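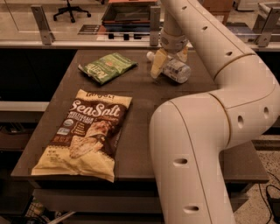
물병을 집은 두 손가락 그리퍼. 앞쪽은 멀티그레인 토르티야 칩 봉지.

스쿠넌트(Skunent) 오르나노(Ornano) 탁상 작업용 로봇 팔 세트
장비 검토 페이지 / 대여 및 구매 상담 가능 품목

한눈에 보기
구성: 로봇 팔, 두 손가락 그리퍼, 제어 소프트웨어, 작업 녹화 도구
용도: 가벼운 생활용품 집기와 옮기기, 조작 연구, 교육 실습
공급 형태: 구매 또는 월 단위 대여
보증: 15개월(그리퍼 손가락 패드 제외)
검토 의견: 조건부 추천. 조건은 아래에 길게 적었습니다.

검토 배경
제조사 소개 자료의 첫 문장은 "집 안의 모든 물건을 다루는 팔"입니다. 저희는 이런 문장을 보면 일단 견적서부터 덮습니다. 모든 물건이라는 말은 시험할 수가 없고, 시험할 수 없는 말에는 값을 매길 수도 없습니다. 그래서 스쿠넌트 쪽에 물건 목록을 달라고 했고, 받은 목록에는 41개 품목이 있었습니다. 그중 컵, 병, 상자처럼 모양이 잡혀 있는 것이 대부분이고 봉지류는 2개뿐이었습니다. 집에 있는 물건의 비율이 그렇지 않다는 것은 부엌 서랍만 열어 봐도 압니다.

기술 담당 우메시 바티아(Umesh Bhatia) 씨에게 이 점을 물었더니 답변은 빨랐습니다. 봉지류는 "지원하지만 권장 자세를 따라야 하는 품목"이라고 합니다. 권장 자세가 무엇인지는 사용 설명서 17쪽에 나옵니다. 봉지의 접힌 끝이나 봉합된 가장자리를 위에서 집으라는 내용이고, 가운데를 잡지 말라는 주의가 붙어 있습니다. 맞는 말이지만 소개 자료의 첫 문장과는 거리가 있습니다.

외형과 설치
팔은 크림색에 가까운 흰색이고, 마디가 둥근 관 모양으로 매끈하게 이어집니다. 표면에 타원형 구멍이 몇 군데 나 있습니다. 소개 자료에서는 이 구멍을 디자인 요소처럼 다루는데, 저희가 궁금했던 것은 먼지와 액체였습니다. 방진·방수 등급은 자료에 없었고 문의한 뒤에도 "실내 건조 환경 기준"이라는 답만 받았습니다. 등급이 없다는 뜻으로 읽으시면 됩니다. 음료가 든 용기를 다룰 계획이라면 계약 전에 액체 유입이 보증 범위에 드는지 서면으로 확인하십시오. 저희가 받은 약관 초안에는 그 항목이 비어 있었습니다.

팔꿈치 관절이 꽤 넓습니다. 좁은 책상에서는 팔이 물건에 닿기 전에 팔꿈치가 먼저 자리를 차지하므로, 설치 도면을 그릴 때 손끝이 닿는 범위만 그리면 나중에 옮기게 됩니다. 제조사 도면에는 손끝 범위만 표시되어 있어 팔꿈치 궤적은 따로 요청해야 합니다. 요청하면 줍니다. 왜 처음부터 넣지 않는지는 답을 듣지 못했습니다.

케이블 정리용 부속도 기본 구성에 없습니다. 바닥으로 내려오는 선이 사람 다니는 길에 걸리지 않게 덮개를 따로 준비하는 편이 좋습니다. 큰돈이 드는 일은 아니어도 이 가격대의 장비에서 빠져 있을 물건은 아니라고 봅니다.

그리퍼
손가락은 두 개입니다. 병처럼 마주 보는 면이 분명한 물건에 맞는 구조이고, 사진의 투명한 플라스틱 병이 좋은 예입니다. 옆으로 누운 병의 몸통을 사이에 끼우고 있습니다. 투명한 물체는 카메라로 위치를 잡기가 까다롭기 때문에 판매 자료에서 자주 앞세우는 품목이기도 합니다. 다만 병을 집은 사진 한 장은 그 순간 병이 손가락 사이에 있었다는 것까지만 말해 줍니다. 몇 번 시도한 끝인지, 사람이 원격으로 움직였는지, 내려놓을 때 굴러갔는지는 사진에 나오지 않습니다. 데모 영상을 요청하실 때는 편집하지 않은 연속 촬영본을 달라고 하십시오. 그리고 원격 조작인지 자율 동작인지 화면마다 표시해 달라고 하십시오.

과자 봉지는 다른 문제입니다. "Sea Salt"라고 적힌 큰 봉지와 뒤쪽의 구겨진 초록색 봉지는 크기도 형태도 달라서 같은 파지 설정으로 처리된다고 가정하기 어렵습니다. 큰 봉지는 손가락 폭에 비해 면이 넓고, 작은 봉지는 접히고 구겨져 있어 어디가 가장자리인지부터 판단해야 합니다. 게다가 칩은 세게 쥐면 부서집니다. 봉지를 옮겼다는 것과 먹을 수 있는 상태로 옮겼다는 것은 구매자에게 다른 결과인데, 제조사 성공 기준에는 "목표 위치 도달"만 적혀 있습니다.

소프트웨어
작업 녹화 도구는 이 세트에서 가장 마음에 든 부분입니다. 화면 구성이 단순하고, 실패한 시도를 지우지 않고 따로 표시해 보관합니다. 실패 기록을 기본값으로 남기는 제품은 흔하지 않습니다. 내보내기 형식도 공개되어 있어 다른 도구로 옮기는 데 문제가 없었습니다.

반면 "한 번 보여 주면 따라 한다"는 문구는 그대로 믿지 않는 편이 낫습니다. 같은 자리에 같은 물건을 놓으면 따라 합니다. 물건을 돌려 놓거나 옆에 다른 물건을 두었을 때의 수치는 자료에 없고, 바티아 씨도 "환경에 따라 다르다"고만 했습니다. 환경에 따라 다르다면 어떤 환경에서 어떻게 다른지가 바로 구매자가 알고 싶은 내용입니다.

업데이트는 첫해 무료이고 그다음은 유료 구독입니다. 구독을 끊어도 기존 기능은 유지된다고 하는데, 품목 인식 기능이 "기존 기능"에 들어가는지는 문서마다 표현이 다릅니다. 견적서에 한 줄 넣어 달라고 하십시오.

비교 품목
판데이(Pandey) 탁상 팔: 그리퍼 교체가 쉽고 부품 가격표가 공개되어 있습니다. 소프트웨어는 투박하고 설명서 번역 상태가 나쁩니다. 직접 손볼 인력이 있는 곳이라면 이쪽을 먼저 보십시오.
스컬레덤(Skulledham) 대여 서비스: 장비와 운영 인력을 함께 보냅니다. 비싸지만 시험 기간이 짧으면 오히려 총액이 덜 들 수 있습니다. 녹화 데이터의 소유권 조항은 꼭 읽어 보셔야 합니다. 저희는 그 조항 때문에 한 번 계약을 접었습니다.

권하는 경우
병, 컵, 상자 위주의 조작 실습. 시연 데이터를 직접 모으고 실패 기록까지 분석할 연구실. 책상 둘레에 팔꿈치가 지나갈 여유가 있는 공간.

권하지 않는 경우
포장 식품 분류처럼 봉지류가 주된 품목인 작업. 액체가 자주 튀는 곳. 담당자 없이 켜 두고 쓰려는 곳. 소개 자료는 무인 운용을 암시하지만 설명서의 안전 항목은 작동 중 감독자를 두라고 되어 있고, 저희는 설명서 쪽을 따릅니다.

계약 전에 받아 둘 것
편집하지 않은 연속 작업 영상
귀하의 물건으로 진행한 방문 시험 결과(시도 횟수와 실패 횟수 포함)
팔꿈치 궤적이 표시된 설치 도면
액체 유입과 손가락 패드 마모에 대한 보증 문구
구독 종료 후 남는 기능 목록

방문 시험에는 제조사가 가져오는 물건 말고 실제로 다룰 물건을 내놓으십시오. 봉지라면 새것과 구겨진 것을 모두 준비하고, 놓는 방향도 시험 도중에 바꿔 보시기 바랍니다. 저희가 중개하는 방문 시험은 무료이고 이동비만 받습니다.

상담 안내
대여 재고는 6월 입고분부터 배정합니다. 상담 신청서에 다룰 품목과 책상 크기를 적어 주시면 검토에 걸리는 시간이 줄어듭니다. 손가락 패드 가격은 스쿠넌트에서 아직 확정 회신을 받지 못해 이 페이지에 싣지 않았습니다. 회신이 오면 부속품 항목에 추가합니다.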